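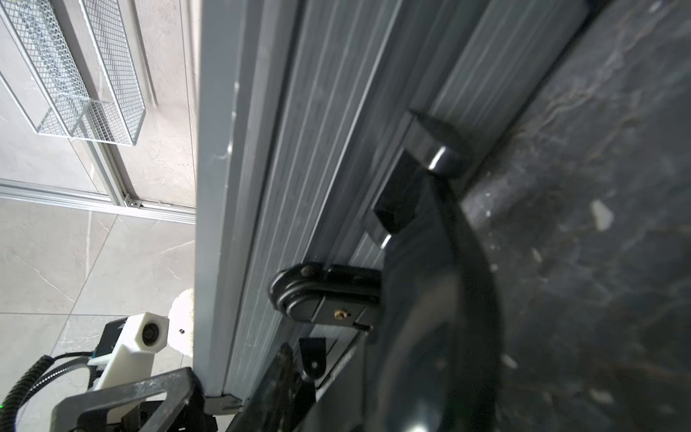 Drillthorpe Facilities Desk replied that the ticket had been read and would stay open until the lever on the cabinet frame had been inspected, and asked that the handle not be forced in the meantime.

Ticket subject: Lever handle stiff, panel door does not stay closed
Location: Drillthorpe, ground floor, sample store
Opened: June 2024
Priority: Normal
Status: Closed, with one item carried forward

Original report
The lever on the tall panel door has become difficult to turn. When it is turned fully the door appears to close, but it opens again by a finger's width when the neighbouring door is shut. The fault has been present for 4 days. The store remains in use and no goods have been moved. Please advise whether a new handle is needed or whether the present one can be adjusted.

Reply, Facilities Desk
Thank you for the report. Before an order is raised, please confirm the following.
Whether the lever is stiff throughout its travel or only at the end.
Whether the oval plate below the handle is tight against the frame.
Whether the door has been rehung or the floor beneath it repaired.

Reply, Sample Store
The lever moves freely at first and becomes stiff over the last part of the turn. The oval plate does not move when pressed by hand. The screw in it is the brass-coloured one and it has not been touched by our staff. The door has not been rehung. The floor was levelled in October, but the door gave no trouble in the months that followed.

Log entry 1
Attended site. The aluminium profile was checked with a straight edge and is true. The scuffs on its flat face are surface marks only and need no treatment. With the door open, the lever turned without resistance, so the handle itself was ruled out at this stage. With the door closed, resistance began at the point where the latch meets the keep.

Log entry 2
Handle cleaned and a small amount of dry lubricant applied. No improvement with the door closed. The lubricant was wiped from the ribs of the profile, as it collects dust in the grooves and is hard to remove later.

Log entry 3
Gap between door and frame measured at the top and at the bottom. The gap at the top was wider by 7 mm. The door has dropped on its hinge side, and the latch was meeting the lower lip of the keep instead of its opening. This accounts for the stiffness and for the door springing back.

Log entry 4
Hinge screws tightened and the door raised to its former height. Lever then turned fully with light pressure. Neighbouring door opened and shut 14 times without the panel door moving.

Query from Sample Store
Nastent, who supplied the cabinet, quote a service life of 2,000 operations for the latch. The store is likely to have passed that figure. Should the part be replaced now?

Reply, Facilities Desk
The latch shows no wear that would justify replacement -- the fault lay in the hinges. A spare has been requested from Pratance and will be held in the Leone stockroom under this ticket number. If the lever becomes stiff again, please report it on this ticket and do not apply oil of any kind.

Carried forward
Hinge screws on the remaining doors in the row to be checked at the next routine visit. The spare latch has not yet been received.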